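Skip to content
Print this page | E-mail this page
Search the Staltel knowledge base Search Go
Reading time: 3 minutes

Good Practice for Hand-Held Gripper Recording in Shared Rooms

This procedure applies to all operators recording household tasks with a hand-held gripper at Staltel sites. It was revised in March by Jingyi Shi and Wen-hsiung Mok.

Before recording

1. Obtain consent from every person who may enter the room. Staff who have not signed may not be recorded, even at a distance.
2. Inspect the finger pads and wipe them with a dry cloth. Replace any pad that has completed 3,000 grasps.
3. Keep the vents on the housing clear of tape, labels and sleeves.
4. Put away mail, badges and screens that show personal information.

During recording

5. Hold the tool level and begin with the jaw open.
6. Limit each session to 89 takes, then rest the wrist for at least 6 minutes.
7. Stop at once if a person reaches into the work area - the take is discarded and logged as interrupted.
8. Do not grasp open containers of liquid or glass items weighing more than 900 grams.

After recording

9. Return all items to their places before leaving the room.
10. Enter the session in the Prutuvham log. Requests to remove a recording go to Oi-ling Wu and are handled ahead of other work.
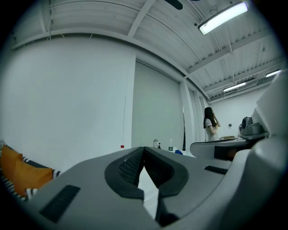
Operators who change sites must read the local room rules again before their first session.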